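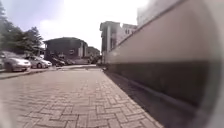
A brick-paved path beside a wall in two colours.

Wevance moves its pump repair workshop to larger building in Ornau

The pump supplier Wevance will open its new repair workshop in Ornau on Monday. The company has left its old premises behind the railway goods yard, where it had repaired pumps for farms, waterworks and small factories for many years. The sales counter and the spare parts store move to the same address, so customers will no longer have to drive between two places.

The new workshop has 900 square metres of floor, against 700 in the old one. According to the company, the difference is larger than it sounds, because the old building was divided by supporting walls and long pump shafts had to be carried out through the yard and in again by another door. The new hall has one overhead crane that reaches from the loading gate to the test tank.

The test tank is also new. Until now Wevance could run submersible pumps only up to a middle size after a repair, and the larger ones went back to the customer after a dry check of the motor and the seals. From this month all borehole pumps that the company sells can be tested under water at full load before they are returned. The customer receives a printed sheet with the measured flow and pressure, and the old sheet, if there is one, is kept together with it for comparison.

Six fitters work in the repair department. Five of them come from the old workshop, and the sixth joined in spring from Sawatzky, the motor winding firm which has its business on the other side of the river. Wevance and Sawatzky have worked together for a long time. Burnt motors will still be sent to Sawatzky for rewinding, and a van now goes there every working morning. Before, the motors were collected twice a week, and customers often complained about this delay in the irrigation season.

The stock of spare parts has been arranged again during the move. Impellers, shaft seals, bearings and gaskets for the most common centrifugal pumps are kept on the ground floor and can be taken home the same day. Parts for older models, among them the Fesik piston pumps that are still found in many farmhouses in the district, are stored upstairs and should be ordered by telephone one day before. Fesik stopped making these pumps long ago, but Wevance bought the remaining parts when the factory closed. The company says that the leather cups and valve springs will last for several years more. For the pump housings the situation is less good, and a cracked housing can in most cases not be replaced.

Prices for repair stay the same until the end of the year. The inspection fee is still taken off the bill if the customer decides to have the pump repaired. If the repair would cost more than half the price of a new pump, the workshop calls the customer first and does no work without an answer.

Customers who bring a pump are asked to empty it and to remove the coupling, if this is possible without special tools. Pumps which have been used for slurry or chemicals must be rinsed, and a note must be attached that says what was in them. Pumps without this note will not be accepted at the gate.

The workshop opens at 7 in the morning and closes at 4 in the afternoon. The counter stays open one hour longer. The emergency number for waterworks and dairies has not changed and is answered also at night.

In the old building the doors are already closed, but pumps that were handed in there before the move have been taken to the new address and can be collected with the same repair ticket. Anyone who has lost the ticket should bring the serial number of the pump – it is on the small plate beside the motor connection.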